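# Cup task: how much start position variety do we need?

**tern_ko** wrote:

We are on the cup and box task for the Nivwood set. The operator picks up a small box with the silver arm and drops it in whichever cup the prompt names. At present we have 88 good episodes from one bench. Before I book more operator time I want to agree how much the cups should move between episodes.

My plan was to keep the cups in two fixed spots and only change the box. That way the operators get quick and the motion is tidy. Any objections?

---

**padstow_m** wrote:

Yes, one. If the cups stay put, the policy learns the spot and ignores the word in the prompt. We had this at Dirix with bowls. It looked fine until someone swapped the bowls over, and then it went to the old place every time.

Swap left and right at the very least.

---

**tern_ko** wrote:

Swapping is cheap. I can put that on the sheet. Moving them all over the table is what I want to avoid, as the failure rate goes up with new operators and I end up binning a lot.

---

**Siham Zerouali** wrote:

I would bin less. What are you throwing out?

On Varutia we kept every episode where the operator missed, noticed and put it right. We only dropped the ones where the arm faulted or the recording had gaps. The final set was 2644 episodes and the recoveries were the most useful part of it. With only clean runs the policy had no idea what to do once it was a centimetre off.

---

**tern_ko** wrote:

I drop anything with a second attempt at the grasp, and anything where the box touches the rim.

---

**Siham Zerouali** wrote:

Then you are dropping the part you need. Keep them and tag them. You can always filter by tag later but you can't get them back once they are deleted.

---

**oldlathe** wrote:

I don't agree with that as a general rule. Keep deliberate recoveries, fine. But a tired operator dithering over the cup for 7 seconds is not a recovery, it's a pause, and the model will copy the pause. We had an arm that stopped dead above the target because half the people who taught it did the same.

Trim the pauses or drop the episode.

---

**Siham Zerouali** wrote:

Trimming pauses is fair. I'd do that with a script on joint speed and leave the rest in.

---

**padstow_m** wrote:

Back to positions. How are you marking them? If it's by eye then "two fixed spots" won't be two fixed spots by the end of a shift.

---

**tern_ko** wrote:

Tape on the table. Red and blue strips. Current layout, grey cup on the left and yellow on the right, box in the gripper:
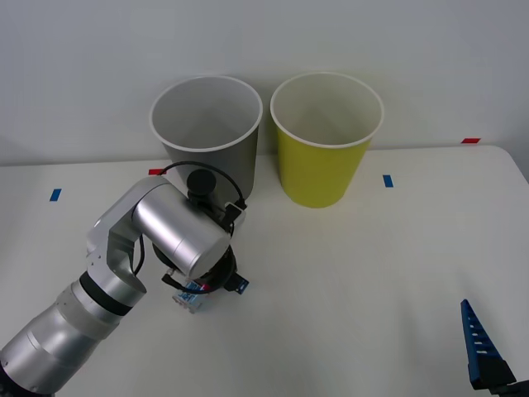
## Page 2

**padstow_m** wrote:

Thanks. Those cups are nearly touching. Is that on purpose?

---

**tern_ko** wrote:

Partly. I wanted the choice of cup to be hard to fudge. If they are far apart you can tell early on which one it is heading for, but the last bit of the motion isn't tested much.

---

**padstow_m** wrote:

I'd have both. Some close, some well apart. You have plenty of bare table between the two arms that isn't being used.

---

**oldlathe** wrote:

Agree with that. I'd also worry about the tape. If it is in every episode and always in the same place, the policy may steer by it. Lift the tape and see what happens.

---

**Siham Zerouali** wrote:

Tape has never caused us trouble. Lighting has. I'd spend the time there first, with a lamp on one side for part of the set.

---

**oldlathe** wrote:

It has for us, so I'd test it. It takes ten minutes.

---

**tern_ko** wrote:

OK. Revised plan, shout if it's wrong:

1. Swap the cups left and right every other episode.
2. Draw the cup positions from a list before each episode, so the operator doesn't choose. Close pairs and wide pairs both on the list.
3. Keep second attempts and rim touches, tagged. Drop arm faults and gaps in the recording.
4. Script to trim pauses.
5. One short block with the tape lifted, one with a side lamp.

The second arm stays parked throughout. I'll train on the old 88 and the new batch separately and then together.

---

**padstow_m** wrote:

Fine by me. Write the prompt text down per episode as well, exactly as given. We had "gray" and "grey" in the same set and it was a nuisance to sort out.

---

**tern_ko** wrote:

Checked. We have both spellings. Fixing it now.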